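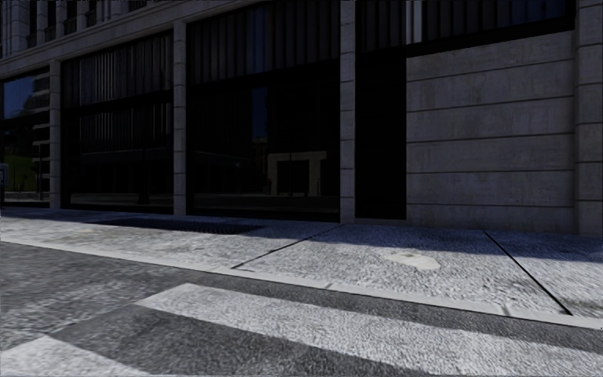 Meinung | Technik & Verkehr | 23. Januar 2021

Wenn eine Maschine nicht weiterweiß, soll sie stehen bleiben. So steht es in fast jedem Sicherheitskonzept, das ich in den vergangenen Jahren gelesen habe, und in einer Werkhalle ist das meistens richtig. Auf der Straße ist es oft falsch. Der Zwischenfall mit dem Lieferroboter Uvar im November zeigt, warum.

Uvar ist ein sechsrädriges Fahrzeug der Firma Brudari, kniehoch, für Gehwege gebaut. Im November blieb eines davon mitten auf einem Fußgängerüberweg stehen und rührte sich 50 Sekunden lang nicht. Die Ampel schaltete um, ein Lieferwagen bog ab, der Fahrer bremste und kam knapp vor dem Gerät zum Halten. Verletzt wurde niemand. Der Roboter wurde von Hand an den Bordstein geschoben.

Der Bericht von Brudari ist kurz und in der Sache ordentlich. Uvar hatte seine Position verloren. Der Abgleich zwischen Kamerabild und Karte war unter den Grenzwert gefallen, weil in den dunklen Schaufenstern an der Ecke die gegenüberliegende Straßenseite zu sehen war und die Software diese Spiegelung für Gebäudekanten hielt. Daraufhin griff der Nothalt. Er tat, was er tun sollte. Im Bericht heißt das »Übergang in den sicheren Zustand«, und mit diesem Ausdruck habe ich ein Problem.

Sicher ist ein Zustand immer nur an einem Ort. Ein Roboter, der auf einem breiten Platz anhält, stört kaum jemanden. Man geht um ihn herum. Hält derselbe Roboter auf der Fahrbahn, ist er ein Hindernis, mit dem der Verkehr nicht rechnet. Die Software von Uvar kannte diesen Unterschied nicht. Sie kannte nur Fahren und Stehen.
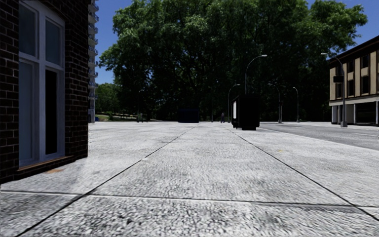

Simulierter Platz mit Bäumen im Hintergrund, rechts die Fahrbahn

Brudari verweist darauf, dass der Roboter vor dem Straßeneinsatz ausgiebig in der Simulation gefahren ist. Das Unternehmen nutzt dafür den Simulator Hakala und darin einen Stadtteil namens Zestesside, mit Gehwegen, Plätzen, Kreuzungen und Ampeln. Uvar hat dort 3000 Fahrten absolviert. In 40 davon verlor er zeitweise die Position, und in allen 40 hielt er an. Alle 40 wurden als bestanden gewertet.

Man muss sich diese Wertung genau ansehen. Geprüft wurde, ob der Nothalt auslöst. Wo das Fahrzeug dabei zu stehen kam, wurde zwar aufgezeichnet, ging aber nicht in das Ergebnis ein. Fahrt 301 endete auf einem Zebrastreifen. Sie steht in der Liste zwischen zwei Fahrten ohne Befund und trägt denselben grünen Haken wie diese. Wer sie geöffnet hätte, hätte den Vorfall vom November vor sich gehabt, mit anderem Straßennamen und ohne Lieferwagen.

Ich halte das nicht für Schlamperei. Das Team hat getestet, was im Pflichtenheft stand, und das Pflichtenheft kam aus der Lagertechnik, wo Brudari herkommt. Dort schaltet man den Antrieb ab, und die Gefahr ist vorbei. Den Gedanken hat man auf die Straße mitgenommen und nicht noch einmal geprüft. 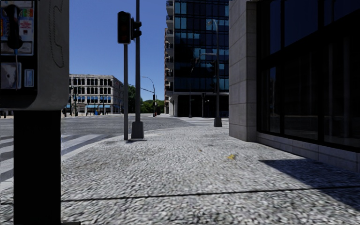
Dazu kommt, dass Simulationen leicht beruhigen. Eine virtuelle Kreuzung lässt sich beliebig oft befahren, es kostet wenig, und am Ende steht eine große Zahl. Die Zahl sagt aber nur etwas über die Fragen, die man gestellt hat. Hätte Brudari dieselben Fahrten unter der Frage ausgewertet, wie lange das Fahrzeug auf einer Fahrbahn steht, wäre die Freigabe vermutlich nicht erteilt worden. Die Daten lagen vor. Neue Fahrten hätte man dafür nicht gebraucht.

Der zweite Einwand des Unternehmens lautet, ein Roboter, der seine Position nicht kennt, dürfe sich nicht bewegen. Das klingt zwingend. Uvar hat aber Radsensoren, und die funktionierten auch im November. Damit kann er eine kurze Strecke geradeaus fahren oder den Weg zurücksetzen, den er gekommen ist, in Schrittgeschwindigkeit und mit aktiver Hinderniserkennung. Das Restrisiko ist da. Ich halte es für kleiner als das Risiko, auf einem Überweg zu warten, bis jemand aus der Leitstelle sich aufschaltet.
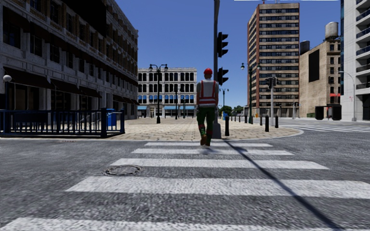
Ein weiterer Punkt kommt in dem Bericht gar nicht vor, nämlich die Frage, wer außer dem Roboter auf dem Überweg ist. Die Testfälle behandeln Fußgänger als etwas, dem Uvar ausweichen muss. Dass der stehende Roboter seinerseits Menschen zum Ausweichen zwingt, wird nicht betrachtet. In Zestesside geht ein Arbeiter über den Zebrastreifen, mit rotem Helm und einer Warnweste mit Reflexstreifen. So jemanden sieht ein Autofahrer, auch wenn er einen Bogen um ein Hindernis macht. Für ein Kind im dunklen Anorak gilt das nicht, und für jemanden mit Rollator ist der Bogen selbst schon schwierig.

Brudari hat inzwischen angekündigt, den Grenzwert für die Positionsbestimmung anzupassen und spiegelnde Fassaden stärker zu berücksichtigen. Das wird die Zahl der Ausfälle senken. Am eigentlichen Fehler ändert es nichts. Die nächste Störung hat eine andere Ursache, vielleicht eine verschmutzte Linse oder einen Funkabriss, und der Roboter bleibt wieder stehen, wo er gerade ist.

Nötig wäre eine Regel, die auf eine halbe Seite passt: Uvar fährt erst auf die Fahrbahn, wenn die Position sicher bestimmt ist, und hat beim Losfahren einen festgelegten Rückweg zum Bordstein. Fällt die Position unterwegs aus, räumt er den Überweg und hält danach. Ein Test gilt nur als bestanden, wenn das Fahrzeug abseits der Fahrbahn steht. Bis das umgesetzt ist, sollte Brudari Strecken mit Straßenquerung aus dem Betrieb nehmen und die 40 Fahrten neu bewerten, angefangen mit Nummer 301.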